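Section 4: Setting Up the Cube Sorting Table

The Gidik cube set is used on a tabletop with open boxes for sorting by color. Read this section through once before you unpack. Allow 13 minutes for a first set-up. Parts are listed in Section 2, and replacement cubes are covered in Section 9.

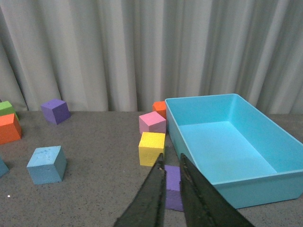

Text: Subramaniam, for Uslow Learning Supplies
Revised February

4.1 Choosing the table

1. Use a flat table with a matte top. A speckled gray surface works well, as every cube color in the set shows up against it. Glossy tops give reflections that make the light blue and purple cubes harder to tell apart.

2. Place the back edge of the table against a plain wall or curtain. A pale gray pleated curtain is suitable. Let it hang behind the table edge so that the hem does not rest on the work surface.

3. Wipe the top with a dry cloth. Old smudges and scuffs do not affect use.

CAUTION: Do not use solvent cleaners on the table just before sorting. Residue can mark the foam.

4.2 Placing the boxes

1. Take the light blue box out of its sleeve and set it on the right side of the table, open side up. It may be turned so that one corner points toward the middle.

2. Check that the box is empty. Packing slips sometimes stay on the floor of the box.

3. Tip the cubes out onto the open part of the table and spread them by hand. They do not need to be in rows. Leave them at different angles, with some near the back and some close to the front.
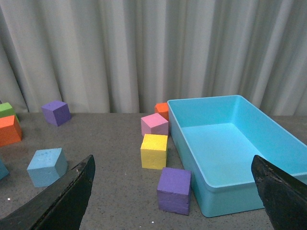

4.3 Adding the red box

1. Set the red box on the left side of the table, across from the blue one. Keep at least 43 cm of clear surface between the two boxes.

2. Move any cubes that are now trapped behind or under the box.

3. Pick up one cube at a time, gripping it by the upper part of two opposite sides. Lift it clear of the table before moving it sideways. Dragging wears the bottom face and leaves crumbs of foam on the surface.

Note: Cubes of the same color are the same size and are interchangeable. Two light blue cubes can stand on the table together, and either one may be picked up first.
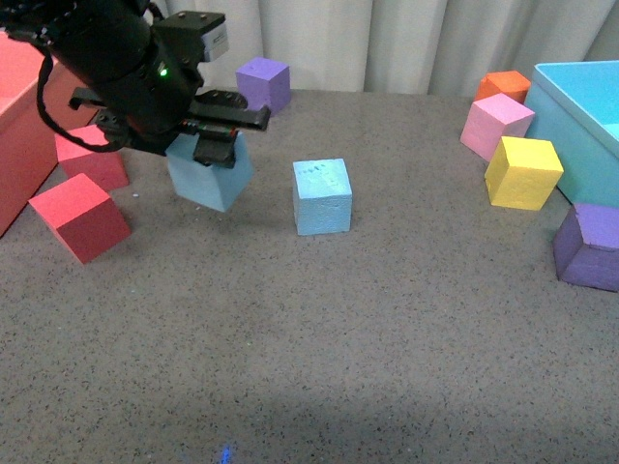

Small dark specks and pits on the faces are normal in this foam and are not a reason to replace a cube. Replace a cube if a corner has torn off or if it no longer sits flat.

4. Put each cube into its box from just above the rim. Do not press cubes down to make room – the foam can take a permanent dent.

4.4 Resetting between rounds

1. Empty both boxes onto the table and put them back in their places, red on the left and blue on the right.

2. Spread the cubes over the space between the boxes. Cubes may touch, as the green and orange ones often do after tipping, but should not be stacked.

3. Check the back edge of the table. Cubes can roll under the curtain and drop behind. 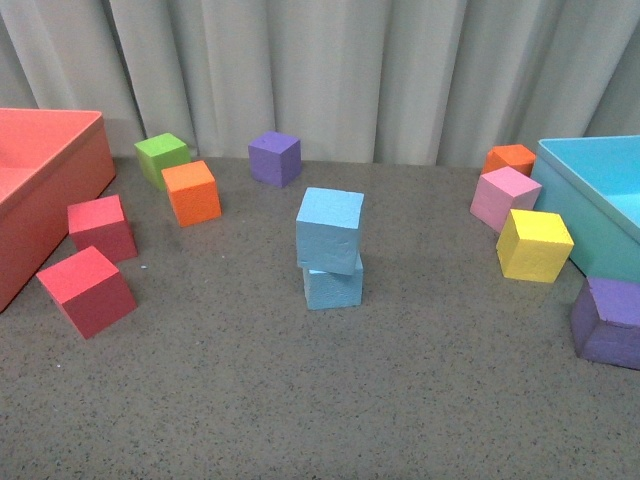
Fig. 4-4. Table reset with both boxes in place and the cubes spread out, except for two light blue ones still stacked at the center.

4. If you use the Jumis storage bag, count the cubes back into it at the end of the day. The full classroom pack holds 56, and most tables use only part of it at one time.

CAUTION: Foam cubes are not for children who still put things in their mouths. Keep the set away from heaters.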